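4.2 Pairing without a partner in view

Much of the literature on household sorting treats the glove as a sock with ambitions. Our diaries suggest it deserves better. A sock has no left or right worth mentioning, while a glove has both, and its owner will usually discover the error outdoors. In the Jekstead households, adults put off the glove basket longer than any other sorting task, and one kept a bag of singles going back to 2000 "in case."

Tuhumury's term for the trouble is "early matching": the sorter spots two items of one color, declares them a pair, and moves on feeling pleased. Color does the work and size is left to look after itself. In mixed family lots the two cues often agree, which only encourages people. Our participants matched by color first in nearly every session they wrote up, and checked the thumbs last, if they checked them at all.

The layout in Figure 2 is a kind case. Color and size point the same way, and a sorter in a hurry would get as far as two heaps without trouble. Whether each heap is a left and a right is a separate matter, and the one our diarists complained of most.

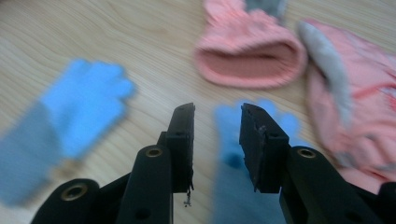
Rastum Papers in Domestic Work, Vol. 21, p. 848

Figure 2. Small blue gloves and larger pink gloves laid out on a light wooden surface.

Two-tone gloves raise a further nuisance. Where the hand is bright and the cuff a duller gray-blue, as on the blue glove at left, a folded cuff can pass for part of something else. Several diarists reported hunting for a glove they were holding.

Print this article | E-mail this article

Related items
Lids and Their Containers: A Survey of Kitchen Drawers
The Kemitz Sock Diaries, Revisited

Comments (2)
Lò: My mother clipped ours together with clothespins. No paper required.
hallcloset: Do mittens count?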